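Gromeron Folding Goal, two-pack: a season's use with an under-12 youth program

Reviews > Youth sport > Training equipment

Our youth sports program bought a two-pack of Gromeron folding goals before the August holiday camp. We have used them at nearly every session from then until now, on grass, on a school playground and twice inside the hall at Purneck. I was asked to write up how they held up, as other programs in the district are deciding what to order with their equipment money.

What you get

The box holds 2 goals, a carry bag, eight ground pegs and a single printed sheet of instructions. The frame is in sections joined by hinges, and the net is already attached. There is nothing to assemble. You unfold the base, lift the crossbar until the side hinges lock, and push the pegs in if you are on grass.

The sheet shows the locking step in one small drawing and it took us a few tries to get it right. The hinge has to go slightly past straight before it clicks. If you stop early, the goal stands up but folds as soon as a ball hits the bar. Once our coaches knew this, it stopped happening.

Putting them up and down

Tsehay Mersha runs the younger group and usually sets up alone. She can have both goals standing in under five minutes, including the pegs. Taking them down is slower. The net tends to catch in the lower hinge, and you need to pull it clear before folding. We found it easier to lay the goal on its back first.

The bag is a little too tight. Both goals fit if they are folded exactly flat, and the zipper complains if they are not. The stitching at one end started to pull apart in the fourth week and has been sewn up with fishing line.

On grass

This is where they work best. The pegs are long enough for ordinary ground and the goals did not shift in normal play. On a dry field with hard soil, two of the pegs bent. We replaced them with tent pegs from the hardware store, which fit the loops without trouble.

In wind they are fine if pegged. Without pegs, a strong gust will move them, and no program should be using them that way with children nearby.

On hard courts and indoors

There are no weights in the box. The instruction sheet says to use sandbags, and the base bar has a flat section for them. We filled four small bags ourselves. With one bag on each side the goals slide back a few inches after a hard shot. With two on each side they stay put.

The rubber feet left faint marks on the hall floor at Purneck. They came off with a damp cloth, but the hall manager asked us to put mats down the second time.

The net

The net is the weak part. It is a light mesh, clipped to the frame with plastic clips. We lost five clips over the season, most of them while packing up. The mesh itself has one hole, low in the corner, from a shoe stud. Spare clips are sold separately, and ours took two weeks to come.

Compared with the others we have used

The program used to have a pair of Berkance steel goals. Those were stronger, and the nets lasted years, but it took two adults to carry each one and they could not go in a car. The Gromeron goals fit across the back seat of a small hatchback. For a group that moves between three fields, that matters more to us than strength.

We also borrowed a pair of pop-up goals from the Gebru youth club. They go up faster, but they are too small for anyone over eight and the fabric sags.

Who they suit

I would buy them for children up to 12. Hagos Habte tried them with his older group, aged 14 to 16, and the crossbar flexed a lot on hard shots. He went back to using the fixed goals after one session.

Good points
Light enough for one person to carry
Quick to set up once you know the hinge
Steady on grass with the pegs in

Bad points
Net clips come off easily
Bag is too small and weakly stitched
No weights supplied for hard surfaces

Rating: 7 out of 10

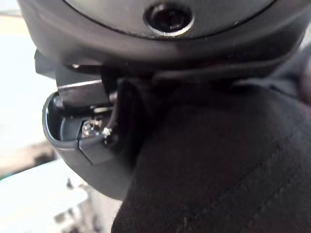

Review by Rommel Fajardo
Posted 2024-09-28 in Training equipment

Update on the spare parts

After the first version of this review went to our coaches, Bezawit Lencho asked whether the hinges can be replaced. They can. The supplier sells the hinge and pin as a set, and you need a hex key and a small hammer to fit it. We have not had to do this yet.

The supplier also told us that a larger bag will be sold on its own. I don't have a price for it. Until then, we carry one goal in the bag and tie the other with two luggage straps, and that has saved the zipper.

Programs in the district that want to try the goals before ordering can ask to borrow ours between sessions. Please bring back all the pegs.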